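Jenby Hand-Guide Kit
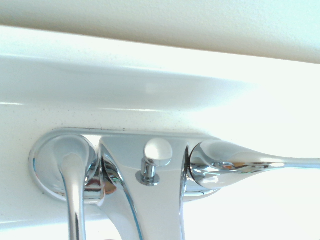

Wrist view at the tap: chrome levers, spout and pop-up knob.

Take hold of the Jenby grip, move the arm through the job, and it records every bit of the path! Can't reach? Plug in the Closmont remote handle and steer from across the room. We love it for fiddly bathroom jobs like wiping behind taps, where the wrist view really earns its keep (chrome and white, tricky stuff).

In the box: grip, remote handle, wrist mount, 6 spare pads.
Order code 277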